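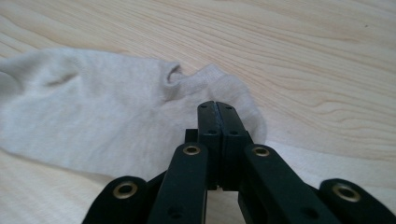
A pale gray sock on one of the sorting tables at the Grullusier open day.

I had been meaning to get over to Nultbridge for years, and when my sister-in-law mentioned that the Grullusier sock mill was opening its doors for a day in December, I packed a sandwich and drove the 67 miles without much of a plan. Parking was behind the old Bosman warehouse, and you follow the painted arrows from there (I missed the second one and met a very patient delivery driver).

Our guide was Yaroslav Hrytsenko, who has been with the mill for 17 years and still seems delighted by a well-turned heel. He took us through the knitting hall first, which is every bit as loud as people warned me, and then up to the finishing room, where I could happily have stayed until closing. It's quiet up there, with long tables, and you are allowed to handle things!

I had no idea how much there is to look at in one plain sock. Yaroslav had us feel the cuff between finger and thumb, then roll it back to find where the ribbing ends and the smooth knit begins. The pale ones are the hardest to check, he told us, and they go over the table twice. I liked the tables too - blond wood with a lovely swirling grain, and a smooth finish that won't snag a fine yarn.

Chih-ming Cheung runs the little shop by the exit, and she talked me out of the Solto hiking pair I'd picked up and into something softer for the house. I'm wearing them as I type. There was coffee, a good lemon cake, and a bin of odd socks for a dollar each, which my nephew dug through for almost 17 minutes before settling on two that don't match in the least.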